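The Mugs We Keep
Four people on the cups at the back of the table
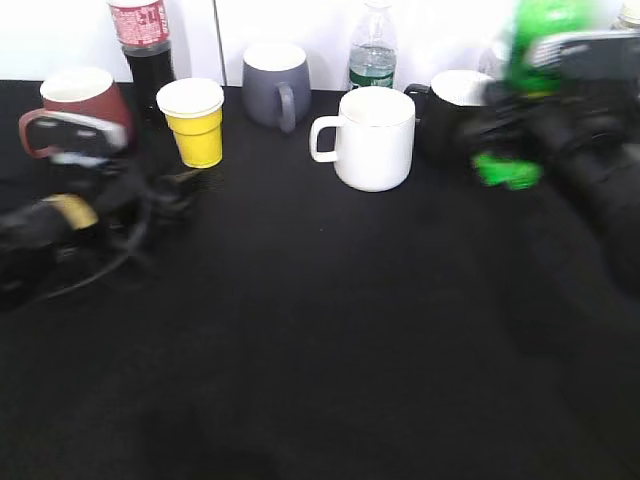

Itzel Solís moved apartments in October and gave herself one rule for the kitchen: a single shelf for anything you drink from. She had 13 mugs when she started packing. Four made it onto the shelf.

"I put them all out on the table and picked up each one," she says. "If I didn't like the handle, it went in the box."

Handles come up often when people talk about mugs. Her father, Abundio Solís, has large hands and won't use anything he can't get three fingers through. He drinks his coffee from a red mug with a white inside, and likes the pale lining for a practical reason. He can see how much milk he has poured.

Gray is harder to judge. Kalevi Tuominen, who sells secondhand kitchenware at a shop called Virkis, says matte gray mugs leave his shelves faster than glossy ones, but some come back with spoon marks. He tells buyers to try baking soda on a damp cloth before giving up. Plain white mugs sell slowly and steadily. Most of his cost less than a dollar, and he had 202 in stock the Thursday I stopped by.

Then there is the question of guests. Zyanya Cárdenas buys paper cups in sleeves of 50 and sets them out beside the soda and water when more than a few people are coming. She used to offer real mugs to everyone and spent the end of each evening at the sink. Now the mugs are for coffee, and cold drinks go in paper.

Khang Tôn, her neighbor, still brings his own mug when he visits. He carries it across the hall full.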